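November
Maksym Chornovol

4. What we bought, and what we'd buy again

I'll be frank, the budget was the part of this project I dreaded most. We had one arm, one gripper and a plan to fold T-shirts, and I'd assumed (rather cheerfully!) that the arm would eat nearly all the money. It did take the biggest bite, but the small stuff kept nibbling away behind it: tables, fingertips, cables, spare bolts, and shirts, of course. Our first order to Yurchenko came to 366 parts, and we still ran short of fasteners.

We priced two sets of fingers, the plain metal ones and a softer pair from Waler. Figure 3 shows the metal ones at the folding table, open, with a pale green shirt laid out flat ahead of them.
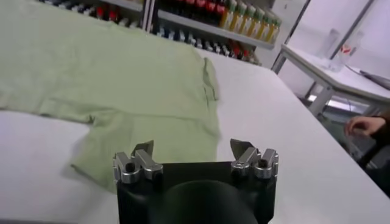

Garthorpe, November. Figure 3. Gripper and shirt at the folding table, seen from the wrist camera.

For planning, I split the spend into things we buy once and things that wear out. Shirts went in the second pile. We allowed 100 of them for every 1000 folds, which felt lavish when I typed it in, and I'd keep that number next time. I'd also put 10 per cent aside for fingertips alone, and order the spare set along with the gripper so it all comes on one delivery. The Waler pair is still on the wish list.

Related items
Clorville: leasing an arm for a short study
Table heights and reach, a working note
Spare parts list, Garthorpe bench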